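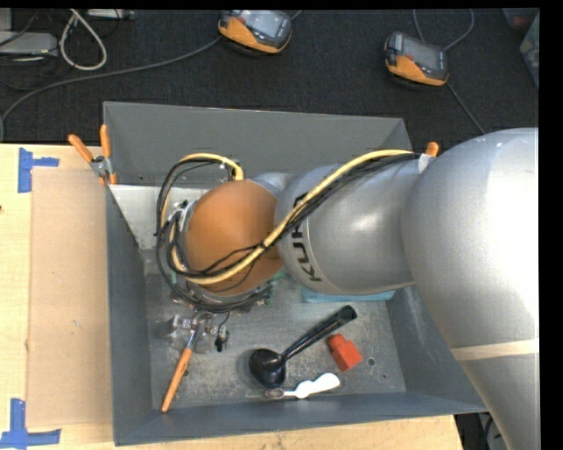 Speaker notes — "One Bin, Then Seven: Sorting a Shared Tool and Utensil Store"
August 13, 2017

OPENING (keep short)
Thank Lucie Dhillon for the invitation. Say who I am: I ran the store at the Halliro building through the move to Ross Street. Ask how many people have a drawer at home they can't close. Wait for the hands.

WHERE WE STARTED
Everything loose went into gray metal bins. Kitchen things, hand tools, toy blocks from the family room, all together. A ladle next to something out of the toolbox. People put things back, so on paper the system worked. Finding them again was the trouble.

Brayden Marchand kept the sign-out book. In July he logged 178 requests, and 36 of them ended with the person giving up or buying a new one. Give the 36 time to sink in.

WHAT WE TRIED FIRST
Labels on the bins. Lasted until the first busy week. Labels tell you where a thing goes only if you already know what to call it. Is a bottle brush cleaning or kitchen? We had three answers from four people.

WHAT WE DO NOW
Empty one bin at a time onto a table. Never two.

Long things come out first. Ladles, anything with a long handle. They lie across the bin at a slant and trap the small stuff under them. Once they are out you can see the floor of the bin.

Hang what has a hole in the handle. Most ladles do. We put up a rail by the sink and it took care of a full bin by itself.

Small single pieces go in a shallow tray. A stray block at the bottom of a deep bin stays there for years. The tray sits by the door, and people claim what is theirs.

Bright handles help. Orange shows up against gray metal, black is harder. We wrapped colored tape on the darker handles — cheap, and it survives washing if you pull it tight.

We ended up with seven bins by use, plus the rail and the tray.

[Skip this part if running late]
The full inventory came to 2078 items. It took far longer than the sorting and I would not do it again. The list was out of date in a week. Mention the Govitz shelves only if asked; they were too deep and went back.

QUESTIONS I USUALLY GET
Cost: rail, hooks, tape, trays. The bins we had.
Sharp things: separate lidded box, up high.
Who does it: two people, one bin, an hour.

CLOSE
Handout is on the Mellelel page. Hand back to Lucie for the break. Get the clicker back to the front desk.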